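Our visit to the robot kitchen table

In February, our reading club went to an open day at Zondis. Zondis is a workshop where people teach robots to do small jobs from the kitchen. I want to tell you what we learned there, so you can understand it also if you have never met a robot.

First, forget the robots from films. These ones have no face and no legs. They are arms. Each arm has joints, like your shoulder, your elbow and your wrist, and at the end there is a gripper. A gripper is a hand with only 2 fingers. Try to pick up your pencil with just your thumb and one finger. Now you know how the robot must work all day!
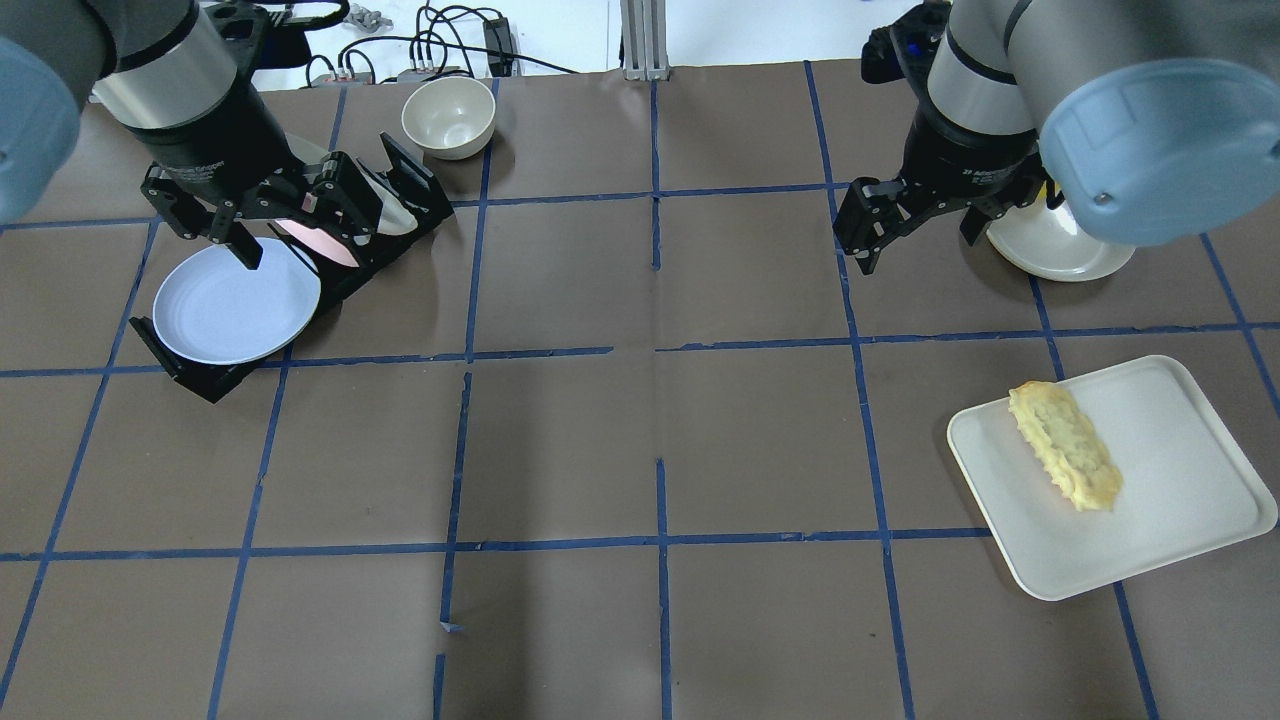

Two arms at the table, with a dish rack, a bowl and a pastry on a tray.

Chiamaka Bassey was our guide. She asked us: what is more difficult for a robot, to lift something heavy or to lift something soft? We all shouted "heavy". She laughed and said that for her robots the soft things are often worse. A plate is hard and keeps its shape. A thing with a bumpy skin can be squashed, or it can slip. The gripper must close enough, but not too much.

Your own fingers feel this without thinking. When you take a ripe strawberry, your skin tells your brain "careful, it is soft". A robot needs to learn it by practice. Chiamaka said that one task can need 500 tries, and a difficult one nearly 2,000.

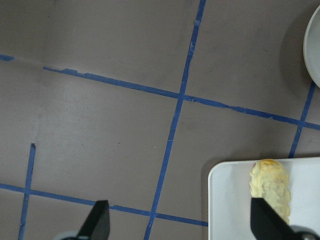 Gitau, who is eight, wanted to know how a robot finds a thing before it takes it. The answer is that it uses cameras. One kind of camera sits close to the gripper and travels with it, so it sees what is between the fingers. Another kind stays still and looks at the whole table. You do something similar when you look for your shoe in the whole room first, and then look closely to tie the laces.

The blue lines made of tape were my favourite part. They cut the table into squares, a little like a map. With squares, people can say to each other where a plate should stand, and put it back in the same place for the next try.
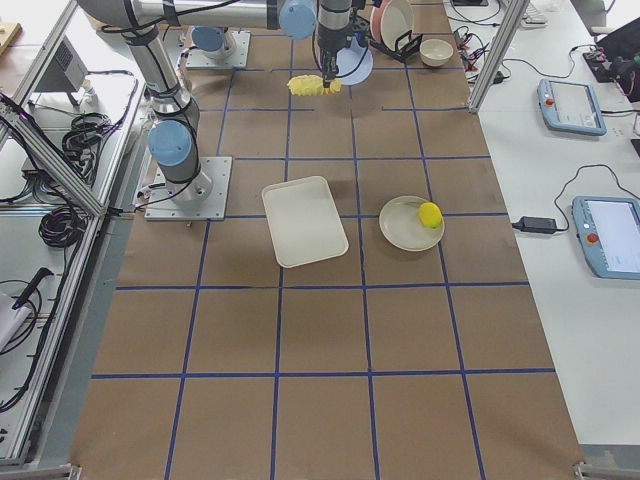 We also asked about safety. The controllers for the arms have a red button for emergency stop. If something goes wrong, a person presses it and the arm must stop. Adesuwa asked if she could press it, and the answer was no, because it is not a toy.

If you want to try this at home, put a spoon, a sock and a biscuit on the table. Use two rulers as your gripper and move each thing to a plate. Start with the spoon and keep the biscuit for last.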